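기록원의 연필: 실업야구 통계는 어떻게 만들어지는가

2020년 6월 27일 토요일

실업야구 마카우(Makau) 리그의 공식 기록지는 A3 용지 한 장이다. 앞면에는 원정팀, 뒷면에는 홈팀의 공격이 기입된다. 타자 한 명의 한 타석은 가로세로로 나뉜 작은 칸 하나에 들어가고, 칸의 네 귀퉁이는 각각 1루, 2루, 3루, 본루를 뜻한다. 경기가 끝나면 기록원은 이 칸들을 세로로 더해 투수 성적을, 가로로 더해 타자 성적을 만든다. 두 합계가 맞지 않으면 기록지는 제출되지 않는다.

리그 기록실장 탬신 에스포시토(Tamsin Esposito)는 이 절차를 '검산'이라고 부른다. 한 팀의 타석 수는 득점, 잔루, 아웃의 합과 같아야 한다. 연장 승부치기처럼 주자를 미리 두는 규정이 적용되면 타석 없이 나간 주자가 생기므로 등식에 보정항이 붙는다. 신입 기록원이 가장 많이 틀리는 곳이 이 보정항이다.

안타인가 실책인가

타율은 안타를 타수로 나눈 값이다. 계산은 단순하지만 분자와 분모가 모두 판정의 산물이다. 분자에는 기록원이 안타로 인정한 타구만 들어간다. 분모에서는 볼넷, 몸에 맞는 공, 희생번트, 희생플라이, 타격방해가 빠진다. 같은 타구를 실책으로 처리하면 타수는 늘고 안타는 늘지 않는다.

판정의 기준은 '보통의 수비로 처리할 수 있었는가'이다. 문제는 보통의 수준이 리그마다 다르다는 데 있다. 프로 유격수에게 평범한 땅볼이 주중에 직장에 다니는 유격수에게는 평범하지 않다. 마카우 리그의 내규는 해당 리그 야수의 평균적 수비를 기준으로 삼도록 적고 있으며, 포구 지점까지의 이동 거리와 타구가 불규칙하게 튀었는지를 비고란에 쓰게 한다.

에스포시토는 지난 시즌의 판정 기록 가운데 논란이 있었던 타구 100개를 골라 기록원 3명에게 따로 다시 판정하게 했다. 영상은 같은 것을 보여 주었고 원래 판정은 가렸다. 세 사람의 의견이 갈린 타구는 11개였다. 그중 대부분은 내야수가 글러브를 댔으나 잡지 못한 강습 타구와, 외야수 두 명 사이에 떨어진 뜬공이었다.

"갈린 것 자체는 놀랍지 않습니다. 제가 보고 싶었던 건 갈리는 방향이었어요. 한 기록원은 의견이 다를 때마다 거의 안타 쪽이었습니다. 성향이 있다는 얘기고, 성향이 있으면 그 사람이 맡은 구장의 타율이 올라갑니다."

이후 리그는 기록원의 구장 배정을 고정하지 않고 순환시키기로 했다. 편향을 없애는 조치는 아니다. 한 팀에 쏠리지 않게 흩어 놓는 조치에 가깝다.

표본의 크기

실업야구의 개인 통계를 읽을 때 두 번째로 따져야 할 것은 타석 수다. 드보락(Dvorak) 소속 1루수의 타율이 3월 한 달 동안 .400을 넘었다고 해서 그가 4할 타자라는 뜻은 되지 않는다. 타수가 적으면 안타 하나의 무게가 커진다. 20타수에서 안타 하나는 타율 5푼에 해당한다. 400타수에서는 2리 5모다.

이항분포를 가정하면 계산은 더 분명해진다. 실제 능력이 타율 .300인 타자가 100타수를 소화할 때 표준편차는 4푼 6리 정도다. 그러므로 .254와 .346 사이의 어떤 값이 나와도 특별한 설명이 필요하지 않다. 400타수로 늘리면 표준편차는 절반인 2푼 3리로 줄어든다. 표본을 네 배로 늘려야 오차가 절반이 되는 관계이고, 주말에만 경기를 하는 리그에서 이 조건을 한 시즌에 채우는 것은 불가능하다.

이런 이유로 리그 연감은 규정타석을 채우지 못한 선수의 타율을 순위표에 싣지 않는다. 규정타석은 팀 경기 수에 3.1을 곱한 값이 아니라 2.5를 곱한 값을 쓴다. 직장 사정으로 결장하는 선수가 많은 현실을 반영한 수치인데, 기준이 낮아진 만큼 순위표 상단의 변동은 커진다. 연감 편집부는 타율 옆에 타수를 같은 크기의 활자로 병기하는 방식으로 이를 보완하고 있다.

홈런은 비교가 더 어렵다. 발생 빈도 자체가 낮고 구장의 영향이 크다. 토텍(Toteck) 구장은 좌측 담장이 짧고 높이도 낮아 우타자에게 유리하다. 반면 위르키빈(Wirkivine) 구장은 외야가 넓고 맞바람이 잦다. 두 구장의 기록을 그대로 합산하면 토텍 소속 우타자의 장타력은 과대평가된다.

구장 보정은 이 차이를 지수로 바꾸는 작업이다. 어떤 구장에서 나온 경기당 홈런을, 같은 팀들이 다른 구장에서 기록한 경기당 홈런으로 나눈다. 값이 1보다 크면 홈런이 잘 나오는 구장이다. 이때 홈팀의 타격과 투구를 모두 포함해야 한다. 홈팀 타자의 홈런만 넣으면 구장의 성질과 타선의 성질이 뒤섞인다. 리그는 3년치 자료를 이동평균으로 묶어 지수를 산출하며, 담장 위치가 바뀐 구장은 변경 이후의 자료만 쓴다.

종이에서 파일로

기록지는 경기가 끝난 뒤 기록실로 보내져 전산에 입력된다. 입력은 두 사람이 각각 한다. 두 파일을 대조해 값이 다른 칸이 있으면 원본 기록지로 돌아간다. 가장 흔한 오류는 대타의 타석이 원래 선수에게 붙는 경우다. 기록지에서는 같은 줄에 세로선 하나로 교체를 표시하기 때문에, 선이 흐리면 두 사람의 기록이 한 사람의 것으로 합쳐진다.

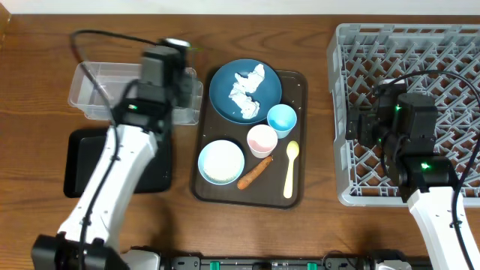 동명이인도 문제가 된다. 과거 연감은 선수를 이름과 소속으로만 구분했다. 이적한 선수는 두 사람으로 나뉘었고, 같은 회사에 이름이 같은 선수가 들어오면 한 사람으로 묶였다. 리그는 선수마다 고유번호를 부여하고 과거 기록을 소급해 정리하는 작업을 진행 중이다. 정리가 끝난 시즌의 기록에는 별도의 표시가 붙고, 표시가 없는 시즌의 통산 기록은 잠정치로 취급된다.

통산 기록이 바뀌는 일도 생긴다. 드보락의 한 은퇴 외야수는 정리 과정에서 2루타 3개를 잃었다. 같은 성을 쓰던 후배의 타석이 섞여 있었던 것이다. 득점과 타점은 변동이 없었다. 반대로 토텍의 한 포수는 대타로 나섰던 타석이 복원되면서 통산 타수가 늘었고, 안타가 함께 복원되지 않아 통산 타율은 내려갔다. 두 선수 모두 정정 통지서를 받았다.

정정에는 기한이 있다. 안타와 실책에 관한 판정 이의는 경기 종료 후 사흘 안에 구단이 서면으로 제출해야 한다. 단순 합산 오류와 선수 식별 오류에는 기한이 없다. 에스포시토는 두 가지를 엄격히 구분해야 한다고 말한다. 앞의 것은 현장에서 내린 판단이므로 시간이 지난 뒤 결과를 보고 바꾸면 안 되고, 뒤의 것은 사실의 문제이므로 언제든 고쳐야 한다는 설명이다.

투수 기록에서는 자책점이 같은 성격의 논쟁을 낳는다. 자책점을 가리려면 실책이 없었을 경우의 이닝을 머릿속에서 다시 구성해야 한다. 2사 후 실책으로 주자가 나가고 이어서 홈런이 나왔다면, 그 이닝은 실책이 없었을 때 이미 끝난 것이므로 두 점 모두 비자책이다. 그러나 구원투수가 그 사이에 올라왔다면 계산이 달라진다. 구원투수는 앞선 실책의 혜택을 받지 못하므로, 팀에는 비자책인 점수가 투수 개인에게는 자책으로 남는다. 팀 자책점과 소속 투수들의 자책점 합계가 어긋나는 것은 이 때문이고, 전산 시스템은 이 경우를 오류로 표시하지 않도록 설정되어 있다.

올해 연감에는 보정 홈런과 출루율이 처음으로 정식 항목에 들어간다. 타율 순위표는 종전대로 첫 장에 놓인다. 편집부에 따르면 구단들이 표창 자료로 가장 많이 요청하는 것이 여전히 타율이다. 기록원 지정 연필은 2B에서 B로 바뀌었다. 2B는 손날에 번져 세로선을 흐리게 한다.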